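4.3 Leveling and Securing the Tabletop

Complete this section after the legs of the Brestby table are attached (section 4.2) and before the Holon height controller is plugged in. Two people are needed for steps 1 and 2.

1. Turn the table upright. Lift by the steel frame only. The top is not rated to carry the weight of the base.
2. Move the table to its final position. Leave a gap of 90 mm between the rear edge and the wall.
3. Turn each leveling foot clockwise until it seats, then back it out two full turns.
4. Place a spirit level along the long side of the top and adjust the feet at either end. Repeat across the short side.
5. Tighten the lock nut on each foot with the 13 mm wrench.

Note: On carpet, check the level again after a week of normal use. Carpet pile compresses unevenly and one foot often needs another quarter turn.

CAUTION: Do not back a foot out past the red ring on its thread. If more height is needed, fit the Pitkänen riser plates (part 3636), sold separately.
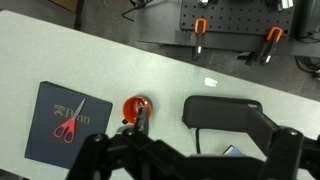 6. Tighten the frame screws under the top in a diagonal pattern, starting at the corner nearest the controller bracket. Use the hand driver supplied. Power drivers strip the inserts.
7. Press down firmly on each corner in turn. If the table rocks, loosen the lock nuts and return to step 4.

The maximum load is 76 kg, spread evenly. Keep heavy items — printers, monitor arms, filing boxes — over the legs and away from the middle of the span. Clamp-on accessories must not be fitted within 50 mm of a corner.

Cleaning: Wipe with a damp cloth and mild soap. Do not use solvents or abrasive pads. Custetti edge sealant (part 2158) can be applied to small chips along the edge and should be left overnight before the table is used.

Note: Tables made before March have a one-piece foot with no lock nut. Skip step 5 and check the level every three months.

Continue with section 4.4, Connecting the Height Controller.

Revised Wednesday, January 22, 2020. Technical editor: Amândio Figueiredo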